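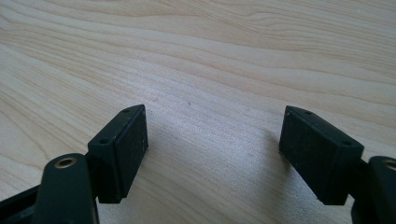

Light wood grain, close up.

About Grelleo

Car interior parts that fit the car you have. Console inserts, armrest lids, shifter trim, coin trays, visor clips. Small stuff mostly. The bits that crack or go missing and the dealer wants a fortune for, if they still stock it at all.

Who we are

Started by Arūnas Grīnberga and Raimonds Lukoševičius. Arūnas had an old wagon with a busted armrest latch, couldn't find one anywhere, made one. Put the spare up for sale. Gone by dinner. Raimonds came in to do the shipping and never left. There's 8 of us now, in one unit in Grerholm with a loading door that sticks when it rains.

What we sell

2,980 parts listed right now. Some new, some pulled from cars and cleaned up. Used parts say USED in the title, all caps, so please read the title. If a used part has a scratch we photograph the scratch.

Our own line is called Rimkutė. Console inserts and trays, 194 of them so far, each one test fitted in a real car before it gets listed. If we haven't had the car in the shop we don't sell the insert. People ask us to guess from measurements. Sorry, no. Tried that early on, got a lot of returns.

Shipping

Order by 2 in the afternoon, ships same day. After that, next business day. Small parts go in a padded mailer, lids and anything long go in a box. Tracking gets emailed automaticaly, check your spam folder first then write to us.

Returns

Doesn't fit? Send it back within 30 days, unused, with the clips. The clips matter!! We can't resell a lid without them. If we sent the wrong part we pay postage both ways.

Colors

Gray is the hard one. There are a lot of grays. Send us the trim code off the door sticker and Raimonds will match it as close as we can get. Sun fades the older ones so a new lid may look darker then the rest of your console for a while.

Old parts wanted

We buy complete interiors, minimum order value 300 dollars, pickup from Grerholm or Grarnmont only. Email photos of the seats, dash and console plus the model year. No airbags please.

Contact

Use the form. Phone is on mornings only, 8 to noon, and it rings in the packing area so let it ring. Put your order number in the subject line if you have one. Walk-in pickup is fine, just wait for the "ready" email before you drive over.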